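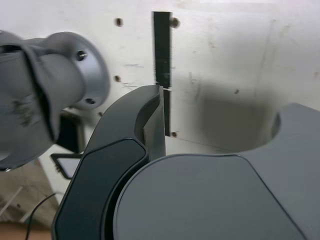 Fig. 2. Dark curved shells in front of a white wall board.

Unit 2: Reading surface finish
Course notes, May. Instructor: Sumathi Varma

2.1 Terms
Gloss is the share of light a surface returns in the mirror direction. A matte surface scatters most of it. Color and gloss are separate properties and are recorded in separate columns of the finish sheet.

A highlight is the bright area where a surface turns toward the light source. On a flat face it may cover the whole face or be absent. On a tight edge or raised lip it shrinks to a line – compare the lip around the recessed panel of the black part in Fig. 2, where a faint highlight follows the upper curve.

A seam is the visible line where two pieces or panels meet. It usually reads darker than the material on either side. The top panel of the large gray object at lower right is outlined by a seam of this kind, curved on the left and straight on the diagonal.

2.2 Backgrounds
A pale background makes a dark outline easy to trace. It does little for edges inside the outline. Where two dark parts touch, as in the lower middle of Fig. 2, the boundary has to be found from differences in tone and curvature.

Black on black is the harder case. The narrow strip on the wall lies directly behind the flat face of the black part. Mark such edges with a broken line on your sketch.

2.3 Finish sheet
Use one row per surface. Enter the color first, then gloss (matte, slightly glossy, glossy), then marks. Scuffs and smudges go under marks and do not change the gloss entry. Do not enter a material from appearance alone – write "not known."

2.4 Exercise
Sketch the outlines in Fig. 2 and fill in a sheet for at least two surfaces. Work in pairs. Ákos Pintér has blank sheets and the Stumer gray cards. Sand one side of your sample tile with 400 grit before the next session and bring it along with the sheet.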